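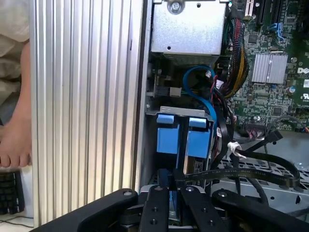 Husberg Cable Kit for Desktop Computers: Review

I bought the Husberg cable kit to deal with the inside of an older Dell desktop that I use for backups and for ripping CDs. The computer works fine. The wiring had been moved so many times that closing the case meant holding things down with one hand and sliding the panel on with the other. I wanted to put in a second drive anyway, so I figured I would do the cables at the same visit.

The kit comes in a flat cardboard box with a plastic tray. Mine had two SATA data cables, one with a straight plug at both ends and one with a right angle at one end, a power splitter, a pack of white cable ties, a roll of hook and loop strap, some adhesive clips, a small pair of flush cutters, and a screwdriver with bits that store in the handle. There is a folded instruction sheet in five languages. A digital version is on the Husberg site, and that one is a little newer and has better drawings.

I'll go through the parts in the order I used them.

Screwdriver

The driver is decent. The handle is thick enough to get a grip on and the bits are magnetic, enough to hold a drive screw sideways but not enough to hold it upside down if you bump something. The shaft is on the short side. For the screws along the back of a case it makes no difference. For anything down behind a drive cage you will be scraping your knuckles on the edge of the sheet metal. I switched to my own longer driver for two of the screws.

The bits fit well. I didn't round anything off, which is more than I can say for the Mivside set I had before. The cap on the handle is loose, though, and if you tip the driver with the cap down the bits will slide out onto the floor. A piece of tape fixed it.

SATA cables

These are the reason to buy the kit. They are flat, fairly soft, and they have metal latches on the plugs. A lot of cheap data cables are so stiff that they push back against the connector, and in a small case you end up with the drive dropping out whenever the computer is moved. I've had that happen with two different brands.

The straight cable is long enough to run from the motherboard of a mid-size desktop to the top drive bay with some slack. The right-angle one is shorter. In my case it only reached the lower bay, and only if it took the direct path across the middle, where I would have preferred to keep it along the side. If you have a full tower, measure first. The length is not printed on the outside of the box and it should be.

The latches hold firmly. To release one you press down on the little metal spring and pull straight back. If there is another plug right next to it, as there usually is on the board, you need a thin fingertip or something flat to press with. I used the end of a plastic ruler.

I have had the computer on most days for two months with both of the new cables and have seen no disk errors in the log.

Power splitter

The splitter does what it should. The wires are the usual colors and the plugs went in without force. I don't love splitters in general and would not hang more than two ordinary drives off this one. The instruction sheet does not say how much load it is rated for. I wrote to support and got an answer from a Halfdan Kragh, who told me that two drives was the intended use and that they would add it to the next printing of the sheet. That was a good, direct reply and it came the next morning.

Ties, straps and clips

The cable ties are ordinary white nylon. They are narrow, which is what you want inside a computer, and the heads are small. I broke one by pulling too hard. I would use them only on bundles that you don't plan to open again, such as the spare power leads that never get plugged into anything.

For everything else the hook and loop strap is better. You cut it to the length you need and it can be opened again later. There's plenty on the roll. I did the inside of the Dell and then used the rest behind the desk, where the keyboard, speaker and monitor cables had been lying in a heap.

The adhesive clips are the weak part of the kit. They stick well enough to smooth painted steel if you wipe it with alcohol first. They did not stay on bare bracket metal. Three of them had let go when I opened the case again after 17 days, and one had fallen down next to a slot. It was plastic and did no harm, but I took the others out after that. The Plarico clips that I used on a previous computer had a larger pad and never came off. You can buy those separately for very little.

Cutters

Small, sharp, fine. They cut the tail of a tie flush, so you don't get the sharp stub that scratches the back of your hand. The spring is weak and sometimes the handles stay closed. I would not use them on anything thicker than a tie.

Working in an older case

A few notes for anyone doing the same job, as the instructions assume a newer case with holes and channels for hiding cables behind the motherboard. Older desktops mostly don't have those. Everything has to share the same space as the drives and the cards.

Unplug the computer and press the power button once to drain what is left. Touch bare metal on the case before you reach in. Lay the case on its side on a table if you can. I did part of mine on the floor and my back let me know about it.

Take a picture of the wiring before you pull anything. The small front panel plugs with the thin colored wires are the ones you will not remember. If they don't have to come off, leave them on.

Find out how your drives are held before you start pulling. Some have screws and some have plastic release tabs that you press while sliding the drive out. On mine the tabs are blue, and they have to be pressed all the way in. If the drive feels stuck, a tab probably isn't fully down. Don't pry.

Wide ribbon cables are the biggest nuisance. They block a lot of space, and they don't like sharp folds. The kit has nothing for them, and the strap is not wide enough to go around one neatly. I folded mine once, loosely, flat against the side of the drive cage, and put a strap around the fold. If the ribbon belongs to a drive you no longer use, just take it out. Hold it by the plug and rock it gently from end to end. Pulling on the ribbon itself can tear the wires out of the connector.

Keep everything away from the heatsink and any fan. Before you put the panel back, turn the computer on for a minute and listen. A cable touching a fan blade makes a ticking sound you can't miss.

The whole job took me one evening, with the second drive included. Without the drive I would guess half of that.

Compared to other kits

I looked at two others. The Arnardóttir kit costs more and has a better driver with a long shaft, but it comes with only one data cable and no splitter. If you already own cables it may be the better choice. The Mivside set is cheaper, and apart from the bits I mentioned, the ties are thick ones meant for garden or garage use. They are too bulky for this.

You could also buy the pieces one by one. I added it up and it came out close to the same price, with more shipping.

What I would change

A longer shaft on the driver. Length of the cables on the box. Better adhesive on the clips, or leave them out and put in a third data cable. A wider strap for people who still have ribbon cables to deal with, although I understand there are fewer of us every year.

Rating

Four out of five. The cables and the strap are good, the driver and cutters are acceptable, and the clips are poor. I would buy it again for a computer of this age. For a new build with a modern case you probably have most of this in the box that came with your motherboard.

Update, 22nd May: The new version of the instruction sheet is up on the Husberg site and it does list two drives as the limit for the splitter. Cable lengths are in there too, on the last page. The clips have not changed.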